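Small Basket Tricks That Tamed My Kitchen Drawers

I used to think I needed a bigger kitchen. What I needed was a bunch of cheap little baskets and one rainy afternoon! I've been fussing with mine ever since we moved into the Nellen house, and I love the way it works now, so I'm putting all of it in one place.

Start with the junk drawer (you have one, I have two). Tip the whole thing out onto a towel so the thumbtacks don't roll away. Put back only what you'd go looking for in the next month: scissors, tape, the good pen, matches, the tiny screwdriver for eyeglasses. Everything else goes in a shoebox with the date on the lid. I wrote Sep 19, 2026 on my newest one, and whatever's still in there next July is leaving the house.

Measure the drawer on the inside, and measure the height too! I once came home with a stack of lovely baskets that stood a hair too tall, and the drawer hasn't forgiven me. Cut a piece of newspaper to the size of the drawer floor, take it shopping, and set the baskets right on it in the aisle. People will stare. Let them.

Open-weave baskets are my favorite for onions, garlic and shallots because the air gets all the way around. Keep the potatoes somewhere else, though. They sprout faster next to onions, and my friend Kalliopi Theodorakopoulos lost a whole bag that way before she moved hers to the cupboard under the stairs.
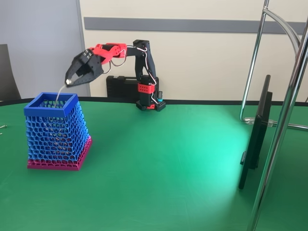 How do you keep a small basket from sliding around in a drawer?
Cut a piece of rubbery shelf liner slightly smaller than the bottom of the basket and lay it underneath. If it still creeps, a dab of removable putty at each corner will hold it.

Now, cleaning! Crumbs and onion skin love to hide where the strips cross. Fill the sink with warm water and a good squirt of dish soap, let plastic baskets soak while you have your coffee, then go over them with an old toothbrush. Rinse, shake hard over the sink and stand them upside down on a rack. Wicker and paper ones shouldn't soak at all. Use a dry paintbrush to flick the dust out, then wipe with a barely damp cloth.

Other places I've put them, all still going strong:

Under the sink, for sponges and spare scrub pads
In the freezer, for the odds and ends of frozen fruit
On top of the fridge, for bread bags and twist ties
By the back door, for clothespins (take it right out to the line with you)

The freezer one is pure joy. Half bags of peas no longer slither out onto my feet, and I can lift the whole lot out when I'm hunting for blueberries. Check that the plastic is freezer safe first. Some kinds go brittle in the cold and snap at the handle.

Labels are optional. I tie on a strip of card with kitchen string and write in pencil, so I can rub it out and change my mind, and I change my mind a lot. My spice packet basket is currently on its fourth name.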